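June, 5:40 a.m.

Dough out of the retarder. Total batch weight yesterday was 3336 g, mixed, which is the full bowl for the Ovix mixer and slightly more than it likes. The hook climbs at that load. I stopped twice to push the dough down and the second time the motor housing was warm to the hand. Next batch gets split.

Flour is the new Nulora bag, the strong white. It takes up more water than the old one. I held the milk at the same level as last week and the dough came off the hook stiff, so I added more by the spoonful until it cleared the bowl and still stuck a little at the base. I did not weigh the spoonfuls, so the hydration for this batch is unknown and the notes below should be read with that in mind. Write it down next time.

Butter went in cold and sliced, after the gluten was developed. Windowpane was good before the butter and better after. Cardamom was ground fresh, with the husks sifted out. I left the husks in last time and there was grit in the crumb, which Settimio noticed before I did.

6:25 a.m.

Scaled at 100 g each for the knots. The Nivico scale drifts if it sits near the refrigerator when the compressor comes on. Moved it to the other counter and it held zero. Filling is butter, brown sugar, cardamom and a pinch of salt, creamed only until it spreads. If it is whipped, the air expands in the oven and pushes the layers apart, and most of the sugar ends up on the pan.

Rolled the sheet thinner than the last batch. The corners pulled back. I covered it, left it alone for ten minutes and it rolled out square with no fight. I have written "rest it" in this book so many times that I should print it on the rolling pin.

Shaping: fold in thirds, cut strips, twist, wrap over two fingers, tuck the tail under. The first tray is uneven. My twists are tighter on the left side of the board than on the right and I don't know the reason. The tight ones will bake taller and split on top.

8:10 a.m.

Proof was slow. The kitchen is cool in the morning even now, and the dough was cold in the middle when it was shaped. I put the trays in the spare oven with a pan of hot water on the floor of it and the door closed. No heat. That brought them along. Poke test: the dent fills back slowly and stays slightly visible. Ready.

Egg wash was whole egg and a little milk, strained. Unstrained wash leaves white spots where the albumen sets.

8:20 a.m.

Main oven dial set to its usual mark. The probe on the middle shelf read 178 °C after the preheat light went off, and it took another long wait to come up to where I wanted it. The light is not a reliable indicator. It goes off when the air near the sensor is hot, and the walls are well behind. First tray went in too early on the strength of that light two weeks ago and came out pale with a dense ring at the base. This time I waited for the probe.

Bake results, first tray: even color across the front, darker at back left. Rotated it at the halfway point and it mostly corrected. Crumb temperature was fine at the thickest knot. Filling leaked from the loosest two. The leaked sugar had gone to hard caramel on the parchment, and I ate it.

Second tray: better. Held on the counter while the first baked, so it had more proof, and the tops did not split at all. That suggests the first tray was under-proofed whatever the poke test said. Compare again with a matched pair.

Third tray: moved up one shelf. Too dark on top before the base was done. Don't repeat.

11:00 a.m.

Brushed with syrup while hot, pearl sugar on half of them. The plain half stayed shiny. The sugared half looks better in the box but the sugar drops off when they are moved, so I would only use it if they are being eaten where they were baked.

Rangi Brunton took 6 for the Mwakyusa order, which is the first time they have asked for anything other than the loaf. He wants to know whether the knots can be baked the night before. I told him I would test it. Options are to freeze them shaped, to freeze them baked, or to hold them shaped overnight in the cold. I expect the third to be best for texture and the worst for timing. Freezing after baking should be acceptable if they are wrapped while barely warm and refreshed in a low oven. I need a tray of each from the same dough to say anything useful.

4:30 p.m.

Cut one of the plain knots at room temperature. Crumb is soft, slight pull, layers distinct near the outside and merged at the center. Cardamom comes through less than it did from the raw dough. Increase in the filling and leave the dough as is. Settimio Galli tried one and said they were drier than the last lot. They were baked longer than the last lot, so he is probably right. Take them out a minute or two earlier and check the center with the probe.

By evening the cut one had gone firm on the exposed face. The uncut ones in the tin were still soft.

To do: descale the kettle, buy parchment, split the batch, weigh the milk, ask about the hinge on the oven door. Start the overnight test with the remaining Nulora flour before opening another bag.
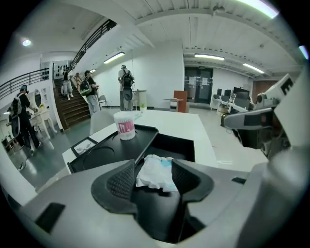 Paper cup with pink utensils on it, the plant farther along the table.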